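Borkik Soft Gripper Kit (club edition)

Workshop kits > Grippers > Borkik

In stock. Supplied flat, in one box, with printed instructions.

The Borkik is the gripper our own Tutent robotics club has been building, breaking and rebuilding for the past two years, and we are so pleased to finally have it as a kit that other clubs can order! It is a set of soft yellow fingers with a hollow lattice inside, black grip pads, a palm plate and a small camera bracket that sits at the wrist. Bolt it to a small arm, plug in the controller, and your group can be picking up real household things by the end of the first meeting.

We designed it for ages 12 and up, working in teams of two to five. Younger members can help with the fingers and the pads (they love the pads), but somebody older should do the wiring.

Why soft fingers?

Our first club gripper had hard plastic jaws. It was lovely with wooden blocks and hopeless with everything else. Cloth slid out, paper cups folded up, and the less said about the banana the better. A lattice finger bends in where it touches and wraps a little way around the object, so the members spend their time thinking about where to grab and much less time fiddling with the force setting. You can squeeze one in your hand and feel it curl. Do pass one round the table before you start, it explains the idea faster than any drawing.

What comes in the box

Moulded yellow fingers, full set plus one spare
Stick-on black grip pads, two sheets
Palm plate and finger mounts
4 servos with horns and screws
Wrist camera bracket (camera sold separately)
Stunus controller board and USB lead
Hex keys, cable ties, a bag of washers you will lose at least half of
Build booklet and activity booklet

Sizes and weights

Finger length: 105 mm
Weight without camera: around 200 g
Supply: 5 V, from the controller board
Fits: Stunus arm, and most small arms with a flat wrist plate (drilling guide in the booklet)

Building it

Most teams take two meetings. The palm goes together first, then the servos, and the fingers come last. Please centre the servos before you fit the horns. It is on page two of the booklet in large letters and we still get emails! If a finger sits a little crooked, loosen both mount screws, press it square with your thumb and tighten them again a bit at a time.

The pads need clean fingers, both sorts. Wipe the yellow plastic with a dry cloth, peel, press, and leave it overnight. Pads that go straight to work tend to creep along the edge after a dozen grabs.

The activity booklet

There are three projects in it, written up by Barbara Wilczyńska, who runs the club sessions and has tried every one of them with a room full of teenagers.

Project one is Cups and Corks, a gentle start with light objects and no camera. Members drive the gripper by hand and keep a score sheet.

Project two is Pairs, where the team sorts socks by colour with the wrist camera. It is noisier than you would expect.

Project three is Bag Check, and it is everyone's favourite. The team works on a rucksack laid on its back: find a zip pull, line the fingers up on it, close, and draw it along the track. Zips are wonderful practice. The pulls are small, they lie at whatever angle they like, and the fabric underneath moves when you touch it. Choose a bag with several different pulls if you can, and spread some patterned cloth under it so that the camera has something busier than a bare table to cope with.
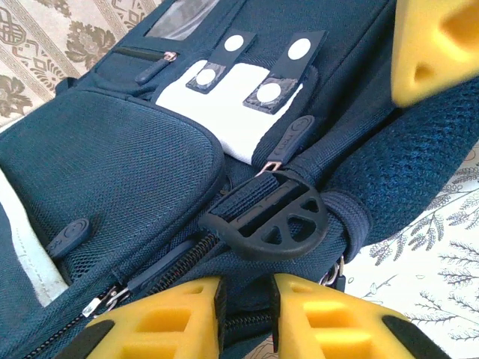
Bag Check from the wrist camera: yellow lattice fingers over a navy rucksack.

Bag Check can be run three ways. Beginners steer with the keypad while watching the camera view. The next step is to mark the zip pull on screen and let the arm travel there by itself, with a person closing the fingers. Teams who are comfortable with code can try to find the pull automatically, and the booklet has a starter program with the interesting parts left out. Dark pulls on dark fabric are properly hard, so expect some long faces in the first session and a great deal of shouting when it works.

Entering the Bălan Cup?

The Borkik meets the size rules for the junior table at our friendly contest in November. Teams may change the pads, cut the fingers down or print their own, as long as the palm plate stays as supplied. Last time one team glued on strips of bicycle inner tube and did very well with them.

Spares

Fingers, pad sheets, servos and palm plates are all sold singly. Pads wear out first. If your club meets weekly, order an extra sheet with the kit and save yourself the postage.

Looking after it

Keep the fingers out of strong sun and don't store them clamped shut, as they will take a set. Unplug the board before swapping a servo. Loose hair and hoodie cords should be tied back while the gripper is powered.

Booklets last updated September 19, 2021. Clubs with an older printed copy can download the new Bag Check pages free from the Tutent downloads page.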